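Preguntas frecuentes sobre la automatización del área de preparación de pedidos

Última actualización: 12 de junio de 2022

Documento dirigido a la plantilla de Girnholm y al personal de Litach que presta servicio en la planta de oficinas. Sustituye a la nota interna de febrero. Las consultas que no figuren en esta página se remiten a Seren Kemeys (operaciones) o a Huw Owen (formación técnica).

Alcance del proyecto

¿Qué tareas se automatizan?
La recogida de piezas pequeñas desde bandeja, su colocación en caja y el traslado de la caja cerrada a la cinta de salida. El catálogo incluido en la primera fase es de 27 familias de producto. Quedan fuera los artículos frágiles, los de forma irregular y las devoluciones, que se siguen tratando a mano en los puestos actuales.

¿Qué es Wogan?
El nombre interno del programa de automatización. Comprende las celdas robotizadas, el software de supervisión y el proceso de grabación de demostraciones manuales con el que se entrena el sistema. El suministrador de las celdas es Asex.

¿Cuántas referencias se tratarán de forma automática?
Del total de 3472 referencias activas, 3049 cumplen los requisitos de peso y dimensiones. Cumplir los requisitos no implica incorporación inmediata: cada familia pasa por una validación propia y puede devolverse al circuito manual si no alcanza el umbral acordado.

¿Se cierra algún puesto de preparación manual?
En la primera fase, no. Los puestos manuales mantienen su dotación y absorben las referencias excluidas y las incidencias de las celdas. La revisión de dotación de la segunda fase se negociará por separado y no se anticipa en este documento.

Grabación de demostraciones

¿En qué consiste el trabajo de demostración?
La persona sostiene una pinza de mano y ejecuta con ella la tarea que después deberá reproducir la celda: aproximar, cerrar, levantar, depositar. El sistema registra la trayectoria y la apertura de los dedos. No se requiere programar ni conocer el controlador del robot.

¿Qué equipo se utiliza?
Pinzas de mano de dos dedos con puntas amarillas, manejadas sobre mesa blanca lisa en la planta de oficinas.

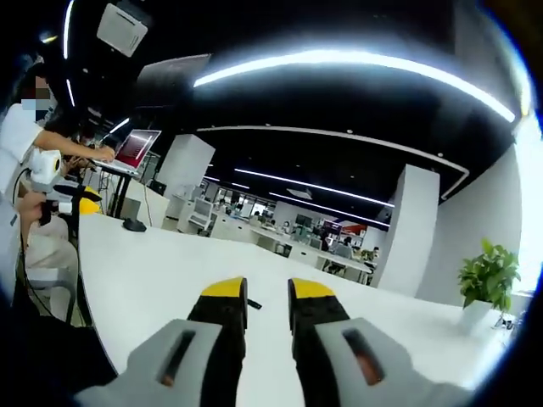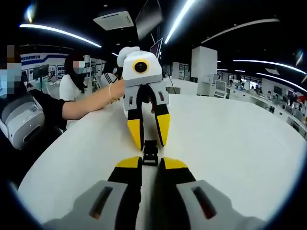

¿Quién puede apuntarse?
Cualquier persona con al menos un turno completo de experiencia en preparación. Se da prioridad a quienes conocen las familias que se van a grabar, ya que el orden de agarre y la orientación de la pieza dependen mucho de la práctica. La inscripción es voluntaria y puede retirarse sin indicar motivo.

¿Cuántas demostraciones hacen falta por familia?
El objetivo es de 1000 demostraciones válidas. Se descartan las que presentan pérdida de seguimiento, cierre incompleto de los dedos o contacto con la mesa a velocidad superior a la permitida. Las descartadas no computan para el objetivo, pero sí como tiempo trabajado.

¿Se mide el rendimiento individual?
No. Cada grabación se asocia a un código de sesión y la correspondencia entre código y persona se elimina al cerrar el lote. Los mandos reciben únicamente totales por familia. La cadencia de demostración no puede emplearse en evaluaciones de desempeño ni en el cálculo de primas.

¿Qué ocurre con las imágenes en las que aparecen compañeros?
Los rostros se difuminan antes de incorporar el material al conjunto de entrenamiento. El material sin difuminar permanece en el servidor local y se borra tras la comprobación de calidad. Quien detecte un rostro sin tratar debe comunicarlo con el código de sesión.

¿Es un trabajo físicamente exigente?
El peso de la pinza es moderado, pero la sujeción prolongada carga muñeca y antebrazo. Las sesiones se limitan a media hora – con pausa obligatoria entre una y otra – y se alterna la mano siempre que la tarea lo permita. Las molestias se notifican al servicio de prevención por el canal habitual.

Cambios en los puestos

¿Qué funciones nuevas aparecen?
Dos: demostrador, a tiempo parcial y compatible con el puesto de origen; y supervisor de celda, que atiende paradas, repone bandejas y valida los agarres dudosos desde el terminal. Ambas están abiertas primero a la plantilla interna.

¿Cambia la categoría profesional?
El supervisor de celda pasa al grupo inmediatamente superior al superar la formación. El demostrador conserva su grupo y percibe un complemento por sesión, reflejado en nómina como concepto separado.

¿Qué formación se imparte?
Un módulo común de seguridad en celda y otro específico para cada función. El módulo de demostrador cubre calibración, sujeción, criterios de descarte y cierre de sesión. Los dos se realizan en horario laboral. Huw Owen publica las convocatorias en el tablón de la planta.

¿Qué sucede si la celda se detiene durante un turno?
El supervisor aplica el procedimiento de rearme. Si la parada se prolonga, el pedido en curso se desvía al circuito manual y se ajusta el plan de salida del turno. No se exige a los puestos manuales que recuperen el volumen perdido por la celda.

¿Puede un trabajador detener la celda?
Sí. Toda persona presente en la zona está autorizada a pulsar la parada de emergencia. El registro posterior recoge la hora y la causa aparente; el nombre es opcional.

¿Afecta a los turnos de noche?
Por ahora las celdas operan solo en turnos con supervisor presente. El funcionamiento nocturno sin supervisión no está previsto en la primera fase.

¿Dónde se consultan los resultados de las validaciones?
En la carpeta Wogan de la intranet, ordenados por familia. El personal de Litach sin acceso a la intranet puede solicitar copia a Seren Kemeys.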